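Kanimdale Quarterly
Home | Features | Towns | Archive | Subscribe
Filed under: Sport & Community
14 shares | 6 comments

THE LONG SEASON
How a town league in Kanimdale keeps its teams playing, and what it costs to do so

By Rin Koyama
2022-12-08

The Kanimdale Amateur Basketball League opened its current season in September with the same arrangement it has followed for most of its history: evening games, a shared gymnasium and a fee meant to be low enough for any household in the valley. The arrangement is under strain. Rents have risen, two member clubs have merged, and the league's governing board is considering changes that would have been hard to imagine a decade ago.
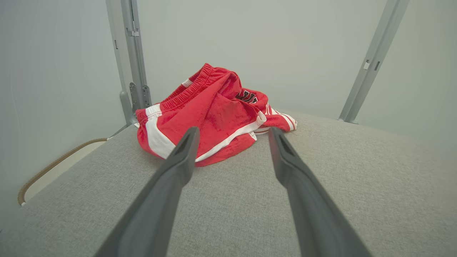
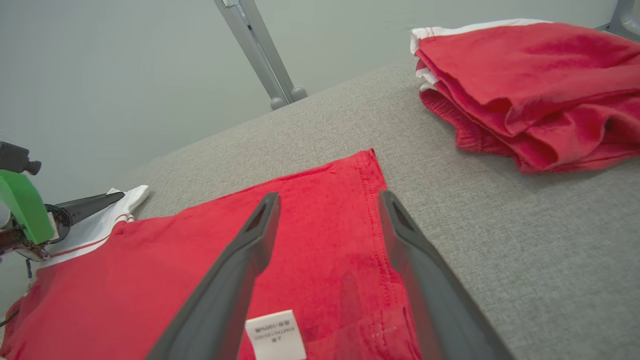
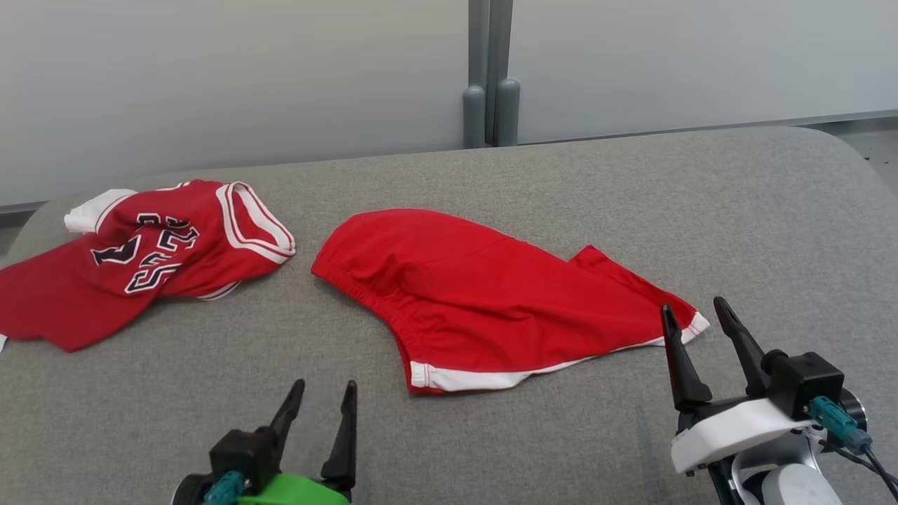
A LEAGUE BUILT AROUND ONE GYMNASIUM

The league was founded by workers at the Katayama paper mill, who played on a floor laid over the old sorting hall. When the mill closed, the town acquired the building and reopened it as a public gymnasium. The league remained its principal evening tenant, and the terms of that tenancy have shaped nearly everything about the way the sport is played in the valley.

Games begin late by the standards of neighboring towns. The hall is reserved for school use until early evening, and the gymnastics association holds the hour that follows. A league night therefore consists of two games, played back to back, with the second often ending after the last bus toward Itley has left. Players from the outlying villages have long relied on shared cars.

"The timetable decides who can play," said Noboru Tsuchiya, who has chaired the league's board for six years. "A nurse on early shifts cannot finish a game at that hour and be at work before dawn. We have lost good players for that reason, and we have lost referees for the same one."

The board has asked the town to open the hall on weekend mornings. The request is under review, together with a wider study of how public buildings are heated and staffed during the winter months.

THE COST OF A PLACE ON THE TEAM

Each player pays a single fee of 60 dollars for the season. The sum covers court rental, insurance and payments to officials. It does not cover travel, shoes or uniforms, which each club handles in its own way. Some clubs buy uniforms outright and collect them in the spring. Others leave the matter to their players.

Fumiko Fujimoto, who manages the accounts of the Itley club, believes that the fee has been held at its present level for too long. Court rental now takes up most of the league's income, she said, and the reserve built up in earlier years has been drawn down to meet it. Her club has proposed a modest increase, paired with a reduced rate for students and for families with more than one player.

The proposal has met with resistance. Several clubs argue that any increase will fall hardest on the teams that already struggle to fill a bench. The board expects to bring the question to a vote before the next registration period opens.

Local business has provided part of the answer in the past. Dresto, a kitchen supply firm with a warehouse on the edge of town, paid for the present scoreboard and for the repair of one of the baskets. The firm has not committed to further support – its managers have said they will decide after the town publishes its rental rates.

OFFICIALS IN SHORT SUPPLY

Referees present a separate difficulty. The regional certificate requires a written test, a fitness test and a number of supervised games, and candidates must travel to the coast to complete it. Valentyna Tkachenko, who played college basketball before moving to Kanimdale, completed the certificate last year and now officiates most of the women's games.

She has urged the league to hold its own training evenings, with visiting assessors, so that younger players can qualify without leaving the valley. "Players of seventeen or eighteen already know the rules well," she said. "They need practice at making a decision in front of people, and they need an older official standing beside them the first few times."

A first course is planned for the spring. Kumiko Fukuda, who coaches the junior program, has put forward six candidates from her oldest group. Under the plan, they would begin with junior games and move to the adult schedule once an assessor has signed their record books.

The league's winter schedule continues at the Katayama hall. Spectators are admitted without charge, and the side entrance is open from the start of the first game.

6 comments | Share this feature | Next: The Ferry Timetable, Reconsidered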